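Flostano (method)

Flostano is a method for collecting robot training data on tasks in which small objects are hung from, or taken off, a stand. It uses hand-held grippers operated directly by a person, with no robot arm involved during recording. The recordings are later used to train a control policy for a two-armed robot. The method is named after the Flostano project, under which it was developed, and it is most often described together with the Grodar policy, the first model trained on its output.

Background

Robot policies for two-handed work have commonly been trained on demonstrations made by teleoperation, in which a person steers the robot's arms from a distance. Teleoperation gives data that matches the robot's own body, but it is slow, and the operator has little sense of contact. Hanging tasks show this weakness clearly. A toy on a cord swings when it is moved, a loop must be brought over a narrow bar, and a stand with a small base can tip if it is pulled sideways.

Hand-held grippers were already in use for simpler jobs such as placing cups and folding cloth. The Flostano project applied them to hanging and unhanging, and set rules for how each recording should be made.

Procedure

The operator sits at a table with one gripper in each hand. Small items are hung on a stand or taken down from it, one at a time. Each recording, called an episode, covers one attempt at the task. Video is taken from the grippers themselves and from a head-level viewpoint, and the streams are aligned afterward by their time stamps. 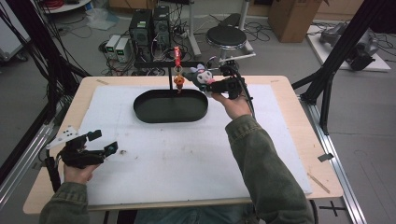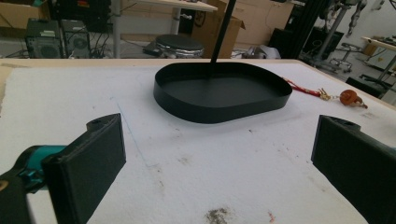 The choice of stand has a large effect on the results. Early trials used a heavy hook fixed to the table, which did not move when it was touched and gave policies that pushed too hard on anything lighter. Later sessions used a free-standing type, with a thin black rod and a low tray at the bottom. From the head-level view the crossbar at the top of the rod can be seen along with the toys hanging from it, while the view from the gripper takes in the tray and the lower part of the rod but loses the top. For this reason the policy is given both kinds of view. In tests with the gripper view alone, it often reached the right height and then missed the bar.

Episodes are kept when the item ends up in its intended place and the stand remains upright. Failed attempts followed by a recovery are also kept and are marked as such. Episodes in which the tracking of either gripper is lost are removed.

Data

The main Flostano set holds 792 episodes. It covers 19 items, most of them soft toys and charms with a cord or ring for hanging. The items differ in weight and in how far they swing. A smaller set, called Etine, was recorded later with items that do not appear in the main set. It is used only for testing.

Results

The Grodar policy was tested on a two-armed robot fitted with fingers of the same shape as those on the hand-held grippers. In 100 trials with items from the main set, it completed the task 71 times. Most failures came in the last part of the motion, when the loop touched the bar but did not pass over it. Knocking over the stand was a less common cause.

Performance on the Etine items was lower. Items with stiff rings were handled nearly as well as those in the main set, and items with thin cords were handled worst. Adding the marked recovery episodes to training improved the results on both sets. Policies trained without them tended to repeat the same missed approach until time ran out.

Limitations

A person can turn the wrist in ways that the robot arm cannot follow. Part of the recorded motion is therefore out of reach for the robot and has to be filtered out before training. The grippers also do not measure force, so the policy must judge contact from video and finger opening. The effect of stand height has not been studied separately.

Related methods

Oh is a variant of Flostano that uses a single gripper and a fixed stand. It takes less time to set up and is used mainly for teaching. Its recordings are not included in the main set.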